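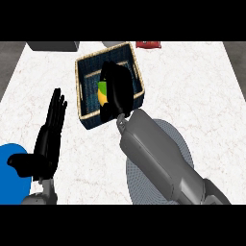
I love a decision. Give me a fifth round, two tired fighters and three judges scribbling at the side of the cage, and I'm as happy as anyone gets on a sofa at half past one in the morning. So it pains me that so many fans still talk about going the distance as if somebody had failed to do their job.

The main event at Dalleck in August is the fight I keep going back to. No knockdowns, no submission attempt worth the name, and I've now watched it 2 times through with the sound off. You should try that! Without the commentary you start to notice the feet. The challenger spent the opening round being walked on to the right hand, and by the third he was stepping out the other way every single time and making the champion turn. That's a man solving a problem while somebody punches him in the head, and I can't think of much in sport that's more exciting.

The forum I read was having none of it. There were 628 replies by breakfast and most of them wanted their money back. One chap had it down as the worst fight ever put on by Flosow, which is a bit rich if you sat through the heavyweights at Brurevari, where both men were blowing hard after 35 seconds and then leaned on each other for two rounds. (That one ended in a knockout, so of course it made the highlights.)

I do understand the pull of a finish. I jumped up and spilt my tea when the Aquino card ended with that head kick, and I'd do it again. But a finish is so often the end of an argument we were only just getting into. Wrestling along the fence gets the loudest boos of all, and it's full of good things once you know where to look – the hands fighting for a grip, the hips dropping, the little knee to the thigh that makes someone shift their weight and give up the takedown.

What I'd change is the scoring, or at least how we hear about it. Read the cards out after every round. Let the corners know, let the crowd know, and let the fighter who's two down go out and chase it. Some people say the leader would just coast, and perhaps a few would. Football teams sit on a lead as well, and the last ten minutes of those games are almost 100 times better for everyone being able to see the score.

Bonuses need a look too. Pay them for finishes only and you're telling clever fighters that clever isn't wanted. I'd put one aside on every card for the best round, whoever won it and however the fight ended – and the third at Dalleck would have walked it.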